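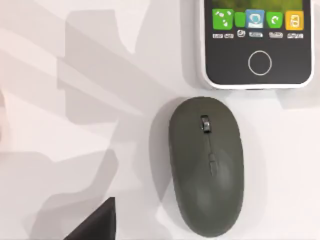 Work in March went mainly into the draft rules for logging simulated tabletop trials at Noridier. Clause 3 now requires object spacing to be recorded before each run. Close pairs, such as a mouse lying just below a phone on a white tabletop, form their own class — they were previously logged with single objects. Shadows on the table must be noted too.
Reiko Yagi has re-marked 119 logs under the new clause; 45 lacked a spacing entry and were returned. Two clauses remain open, both on stop conditions. Peninah Kaijage will send the revised text with the next report. No change to the budget is requested.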